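How to Wash and Fold Microfibre Cloths So They Keep Working

I clean holiday flats for my living, and in one season I wash 2,859 cloths (I know this number because the laundry book has a column for it). In the beginning I destroyed many of them. They looked fine but they only pushed the water from one side to the other. So I write down the method I use now.

What you need

- a bucket or a laundry tub
- liquid detergent without softener
- white vinegar
- a line or a drying rack in the shade

Step 1. Shake and sort

Shake every cloth outside. Keep the kitchen cloths apart from the bathroom cloths, also in the machine. I use one colour for each room and I never change it. Do not wash them together with cotton towels. The cotton leaves lint, and the microfibre holds it very strongly.

Step 2. Soak the greasy ones

Fill the bucket with warm water and put in a small spoon of detergent. Leave the cloths for 30 minutes, then squeeze them. Please do not twist hard, the sewn edge will become wavy and after this the cloth is never flat again.

Step 3. Wash

Use a warm cycle, not a hot one, with half the detergent you would give to normal clothes. No softener and no bleach. If the cloths already feel slippery, put half a cup of vinegar in the softener drawer for one wash. Do not mix vinegar with any bleach product.

Step 4. Dry

Hang them with a little space between. If you must use the dryer, choose low heat and leave out the scented sheets.

Step 5. Fold

Lay the cloth on a clean, hard table and pull the corners gently. Fold in half, then in half again, and press with a flat hand from the fold to the open side, so the air goes out. A cloth folded in this way gives you several clean faces when you are working.
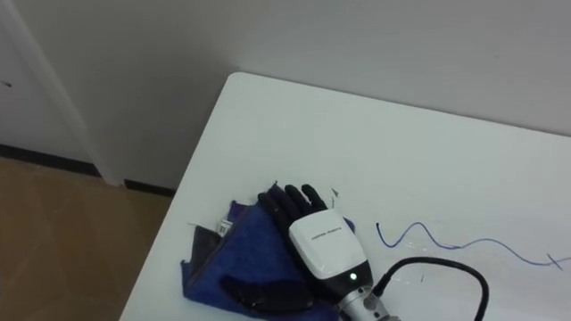 Step 6. Store

Put the folded cloths in a closed box with the fold to the front. Take from the top and put the fresh ones at the bottom, then all of them get old at the same speed. When a cloth leaves streaks also after the vinegar wash, I cut it up for the oven and the bicycle.

Comments (3)

Skornow
My cloths were slippery for months and I blamed the glass spray. Tried the vinegar wash last night, the bathroom mirror is much better. Thanks.

Umer
Can I do the soak in cold water? Our laundry tub has only one tap.

Norkitz
@Umer I do it cold and leave them overnight. Works okay for dust, not so good for bacon fat.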